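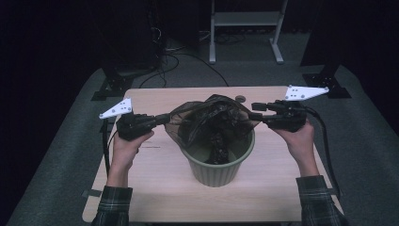 Container Growing, Unit 4: Potting Mixes and Drainage
Instructor: Shaimaa Tazi

Read this before the bench session. The watering tables from September still apply.

Why garden soil does poorly in pots

In the ground, water is pulled down through a deep column of soil. A pot is shallow, and water stops moving when it reaches the bottom. The lowest layer stays saturated after every watering. We call this the perched water table. Its height depends on the mix and hardly at all on the pot, so a short pot holds a larger share of wet mix than a tall one.

Fine particles hold water high. Coarse particles let it drop. Garden soil is mostly fine, and it packs down further with each watering.

Gravel at the bottom

Many older books tell you to add a layer of gravel. Don't. Water does not pass easily from a fine material into a coarse one until the fine material is full. The gravel lifts the wet zone closer to the roots – you lose depth and gain nothing. A scrap of mesh over the hole will keep the mix in.

Measuring air space

1. Plug the holes and fill the pot with water to the planting line. Record the volume. This is the pot volume.
2. Empty and dry the pot, then fill it with mix to the same line.
3. Add water slowly until it just shows at the surface. Wait ten minutes and top up.
4. Pull the plugs over a tray. Collect what drains in one hour.
5. Divide the drained volume by the pot volume and multiply by 100.

Worked figures: a pot of 1000 ml that drains 180 ml has 18 percent air space. Most houseplants do well between 15 and 25 percent. Succulents want more, ferns will take less.

Mixes for the session

Storkley: peat and perlite, equal parts by volume
Jinska: composted bark, three parts, coarse sand, one part
Sikar: coir only

Test all three in the same size of pot. Moisten the coir the day before – dry coir floats and the reading will be useless.

Hand in your table and one paragraph on which mix you would use for a fern, with the figure that supports it. Due 3 December 2020.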